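Demonstration cell: monthly inspection checklist with comments
Ulodano workshop, bench arm, cup task
March, inspection started 9.30 a.m.
By D. Grigaitė

Scope: the arm, its gripper, the bench it stands on and the remote controller used to show it the cup task. Hand guiding is covered as well, as we still use it for the first few demonstrations of any new task. Software is checked on a separate sheet.

Results are marked OK, OK with comment, or Action.

1. Before power-on

1.1 Emergency stop at the operator's chair pressed and released. OK.
1.2 Second stop at the door pressed and released. OK. The label is peeling and has been stuck down again.
1.3 Base bolts checked with the torque wrench. OK.
1.4 Mains lead and plug. OK.
1.5 Hour counter read before start: 1,148. Next joint service is due at 3,000.

2. Cables and covers 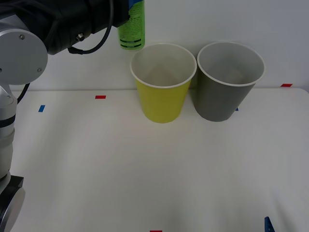 Cable slack has to be judged with the arm in a working pose, so do this part after homing and with the controller in hold. A cable that looks fine at rest can pull tight once the wrist turns. Look first at the black cable looping out beside the upright link, then at the thin one hanging under the black wrist module. Each should keep a loose curve through the whole reach of the task. If either one touches the cups or the bench top at any point, stop and re-clip it.

2.1 Loop beside the upright link. OK.
2.2 Thin cable under the wrist module. OK with comment. Moved by hand through the full reach, it came close to the joint housing on the last part of the turn. Clip moved back and the test repeated without contact.
2.3 Connector and nut on the lower side of the module. OK, finger tight plus a quarter turn. Do not use the long spanner on it.
2.4 Screws on the face of the large round joint housing. OK.
2.5 Wrist covering. OK with comment. Check that no fold can get into the joint when the wrist is fully turned.

3. Bench and markers

3.1 Bench top wiped, no grit. OK.
3.2 Tape markers stuck down flat. Action. One corner had lifted and was pressed back. Replace the tape before the next round of recordings, and put the new piece exactly over the old outline. Earlier demonstrations were recorded against those positions.
3.3 Spray cans off the bench before recording starts. Action. Return them to the metal cupboard. No aerosols within reach of the arm while it is powered.
3.4 Cups empty. OK. We do not record with liquid on this bench.
3.5 Cups undamaged, rims round. OK. Throw away any cup with a crushed rim, even if the gripper can still hold it. A bad cup teaches the operator to squeeze harder, and the squeeze goes into the recording.

4. Gripper and wrist view

4.1 Fingers seated and pins fully home. OK.
4.2 Ribs inside the fingers checked for splits with a torch. OK.
4.3 Open and close five times from the remote controller. OK.
4.4 Wrist camera lens cleaned with the dry cloth. OK.
4.5 Wrist picture checked on the operator's screen. Both fingers and the cups must be in view at the start pose. 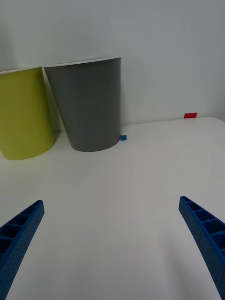 Item 4.5. Wrist view, fingers open, grey cup and yellow-green cup near the wall.

4.6 Delay between hand movement and arm movement. OK with comment. Felt normal at slow speed. The Wernesano bench reported a lag last month after a network change, so repeat this item if anyone touches the switch.

5. Showing the task

5.1 Speed limit set to the training value before hand guiding. OK.
5.2 Hold-to-run button: arm stops when the button is let go. OK, tried in 2 poses.
5.3 Hand guiding: one person on the arm, one at the stop. OK. Hair tied back, lanyards off.
5.4 Remote control: operator can see the bench directly as well as on the screen. OK with comment. The chair had drifted behind the shelf. Moved back to its floor mark.
5.5 Failed demonstrations are kept and marked as failed. OK. Please stop deleting them. We need them to find out where people get into trouble.
5.6 Free space on the recording disk: 3,400 episodes at present settings. OK.

Actions outstanding: 3.2 and 3.3. The bench can be used for practice. Recording may start when both have been signed off on the door sheet.

Related checklists
Hand guiding: first-day induction
Gripper finger replacement
Wernesano bench: network and delay test
Stastesley store: cupboard and aerosol list

Contact: workshop desk, Ulodano | © Ulodano | Back to top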